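Laundry area inspection checklist, with comments
Form LA-4, revision 2
Site: Skoser, ground floor
Inspection date: August 20, 2021
Inspected by: Telmo Goicoechea
Reviewed by: Macarena Cuesta
Asset covered: front-loading washing machine, asset no. 889

Results are entered as Pass, Action or Not tested. Action means the item has to be closed and signed before the next inspection, due in December. Not tested items carry forward automatically. Comments are by TG unless marked MC.

Section 1. Before starting

1.1 Programme finished and selector at off. Pass.
1.2 Supply isolated at the socket before hands go into the drum. Pass.
1.3 Previous sheet read. Pass. Two items were left open last time: the cable on the floor (see 3.2) and the missing filter record (see 4.3).
1.4 Drum checked for forgotten items, by hand as well as by eye. Pass. Small socks sit flat against the top of the drum and are missed by anyone who only looks in from the front.

Section 2. Door, seal and drum

2.1 Door opens through its full swing without catching. Pass.
2.2 Hinge and brackets secure, no lift when the door is raised gently by its outer edge. Pass. Very slight play, within what was recorded last time. Do not tighten.
2.3 Screws in door rim present and seated. Pass.
2.4 Door glass free of cracks and chips. Pass. Run a fingertip round the inside face as well. A chip at the edge is easier to feel than to see.
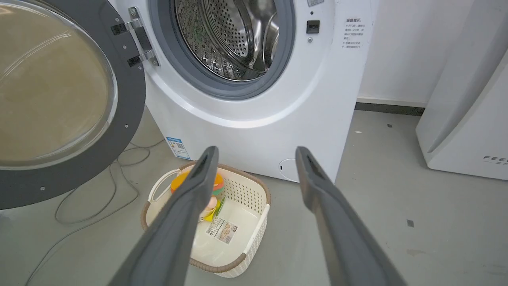 2.5 Door seal. Pull the fold back by hand and check the full circumference, finishing at the bottom, where lint and coins collect. Pass. A hair grip was removed from the lower fold. No tear found. Wipe with a cloth and plain water. Do not use bleach on the rubber.
2.6 Latch opening clear of lint and powder. Pass.
2.7 Drum turns freely by hand in both directions, no scraping. Pass.
2.8 Drum holes free of burrs. Draw an old pair of tights over the inner surface; a burr will snag them. Pass.
2.9 Lifter paddles firm, no movement at the base. Pass.
2.10 Door lock holds during a running programme. Not tested. The machine was isolated for the whole visit.
MC: This has been "not tested" on two sheets in a row. Please run a short rinse with an empty drum in December and enter a proper result.

Section 3. Floor and surroundings

3.1 Floor in front of the machine dry and free of detergent. Pass. There are small dark marks on the grey floor. They do not lift with a cloth and are not slippery. Leave them.
3.2 Cables clear of the standing area. Action. Grey cable lies in loops on the floor to the left of the machine. The loops are wide enough to take the toe of a shoe, and anyone carrying a full basket cannot see their feet. Take up the slack and clip it along the wall. Do not coil it tightly, and do not push it under the machine.
MC: Agreed. Tevex clips are in the stores cupboard, second shelf. Use the screwed type. The adhesive ones came off the skirting within a month last time.
3.3 Seating kept out of the working space. Action. Keep chairs on castors back from the left side of the machine. A castor that rolls over a cable damages the outer sheath long before the damage is noticed.
3.4 Basket not left where the door swings or where people step back. Action. The basket should be in front of the machine only while somebody is loading or unloading. At other times it goes against the wall.
3.5 Basket sound, no split rim or broken edges that could cut a hand or catch on fabric. Pass.
3.6 Power cord of the neighbouring appliance undamaged and not trapped. Pass. Cord follows the floor and is not under tension. It should be lifted and clipped at the same time as 3.2.

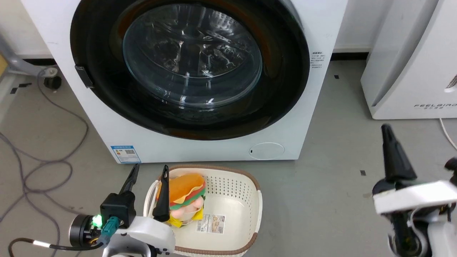 3.7 Gap between appliances sufficient to prevent contact during spin. Pass. Checked by pushing each cabinet sideways with the flat of the hand. Neither shifted.
3.8 Skirting and lower wall free of damp, staining or swelling. Pass where reachable. The wall directly behind the machine was not examined, as the machine was not pulled out.
MC: Accepted for this visit. For December, two people to pull it forward. One person is not to attempt it alone.

Section 4. Drain filter

4.1 Filter cover at lower right of front panel closed and flush. Pass.
4.2 Filter removed and cleaned. Not tested. No shallow tray was available. Opening the filter without a tray puts water straight on to the floor, with cables lying on it. To be done after 3.2 is closed, in that order.
4.3 Date of last filter clean recorded. Action. Still no record. The job sheet from Tkachenko mentions "filter attended to" with no date and no signature. Treat as not done.
4.4 Water allowed to cool before the filter is opened. Instruction only, no result required.

Section 5. Labels and papers

5.1 Energy label attached to front panel. Pass.
5.2 Instruction label on front panel attached and readable. Pass with comment. The text is in Chinese. Not all users of the room read Chinese, and a translated copy should be fixed to the wall at eye level. Do not stick it over the original.
MC: Translation requested from Groltomum. Until it arrives the room rules sheet applies.
5.3 User manual available in the room. Action. Not in the folder. The folder holds the manual for a previous machine, model 1899, which should be taken out and thrown away so that no one follows it by mistake.

Section 6. Open actions

3.2 Clip up cable, left side. TG.
3.3 Keep chair back from machine. All users.
3.4 Basket position. Add to room rules sheet. MC.
4.2 Clean filter once 3.2 is closed. TG.
4.3 Start a filter record, kept inside the folder. TG.
5.2 Translated label. MC.
5.3 Remove old manual, print correct one. TG.

Items carried forward: 2.10, 4.2.

Machine may stay in use while the actions are open, provided that the cable is moved away from the standing area before each load.

Signed: T. Goicoechea
Countersigned: M. Cuesta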